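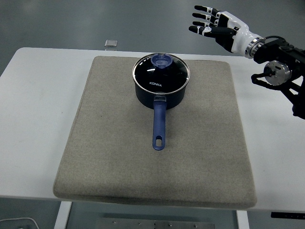

Quick one before work, because if I don't write this down tonight's class will push it out of my head.

So I went to the Nambiar show. Finally. It's been up at the Cistaner since March and I kept saying next weekend, next weekend, and then I saw on the door of the print shop that it comes down Tuesday. Drove over straight from the dentist with half my face numb.

If you don't know Annapurna Nambiar, she paints river towns. Mostly ours. Mostly the ugly bits. Loading docks, the back of the old Rilleck ferry office, that retaining wall by the tracks with the drainpipe. She was a sign painter for years and you can tell, the edges are so clean it almost hurts. Then she'll let one corner go completely to mush.

Twenty-two oils, plus a case of sketchbooks. The sketchbooks were under glass and opened to one page each, drives me nuts every time. Turn the page! Put someone on it once a day to turn the page. I'd come back.

Favorites, in no order:

- **Rilleck, Low Water.** Small, maybe the size of a cookie sheet. Mud and a rope. The mud is about nine different purples and I stood there trying to work out if she'd used a black at all. I don't think so.
- **Veltulano Yard, Morning.** The big one, gets the whole end wall. Stacks of pallets and a strip of sky. I liked it better from the doorway than up close, up close the sky got chalky.
- **Woman Waiting for a Ride.** Only figure in the show. She's tiny and has her back to us and somebody has already bought it, red dot, of course.
- the untitled one next to the fire extinguisher. Two windows. That's it. Went back to it three times.

Didn't love the newer snow pictures. There's four of them in a row and they're pretty, and I guess they'll sell, but they felt like she did them with the radio on. Could be me. I was hungry and my mouth was waking up.

Prices, since my mom asked: the small ones start at $318 and Low Water was $386. I had a real argument with myself about Low Water. Walked to the car. Walked back. Walked to the car. I have a transmission to pay for. But they had a giclee of the pallet yard, edition of 100, and I got number 41 and it's now leaning against the bookcase waiting for a frame I can't afford ether.

The talk was at four and I only caught the second half. She's funny, very dry, sits on the edge of the table. A man asked how long a painting takes and she said depends how many times I scrape it. Then he asked again, in different words, and she gave the same answer. She said she draws every place at least a dozen times before she paints it and by then she's sick of it, and that's when she starts. Wrote that on my parking stub.

She also talked about gray. She doesn't buy a tube gray, she saves whatever's left on the palette at the end of the day, scrapes it into a jar, and that's the gray for next week. So every picture has some of the last one in it. I've been throwing that stuff out for six years!! Started a jar last night. Right now it's a kind of liver color but we'll see.

Other thing. The lighting in the back room is terrible. One spot was aimed right at the varnish on the ferry office picture and you had to squat to see the left side. I told the girl at the desk and she wrote it on a sticky note, very polite. The guest book was at 201 names when I signed, not bad for a place with no parking.

Plan for the week: take the good pad down to the tracks and draw that retaining wall. A dozen times, if I can stand it. I've got a feeling I'll quit at five. Also need to re-stretch the two canvases that warped in the basment and figure out what I'm putting in the member's show, the entry form is somewhere in my car.

If you're going, go before Tuesday, they close at five. Stand in the doorway for the pallets.

Ok, late. More when the jar fills up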